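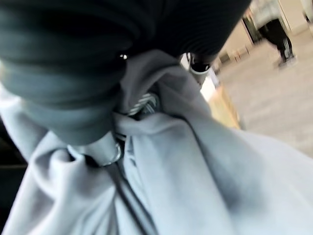
The sweatshirts were the last thing left to sort, and I put them off until Thursday night. I had already done the towels and the sheets. Sweatshirts are harder for me because they don't fold flat and I like nearly all of them.

We are going from a bedroom with a real closet to one that measures 9 feet on its long side and has a rod you could cover with your arms out. The movers, Godinho, charge by weight after the first 1,000 pounds, and their estimate had us at 890. That left some room, but I didn't want to use it up on clothes.

I went through the pile on the bed and counted 18 tops with long sleeves. The rule I settled on was simple. If I wore it last winter, it stays. If the cuffs are shot, it goes in the rag bag. Anything else goes to the thrift store on Prikis Street, which takes drop-offs until six.

Gray and black make up most of what I kept. I tried folding them in thirds, then rolling them, and rolling worked better for the thick fleece. Drawstrings get tied in a loose bow first. I lost one inside a hood in the wash last May and spent half an hour working it back through with a safety pin.

The rolled ones went into a Clostura zip bag, the large size. It closed on the second try with my knee on it. Coats are next, and I still need to find the other box of hangers.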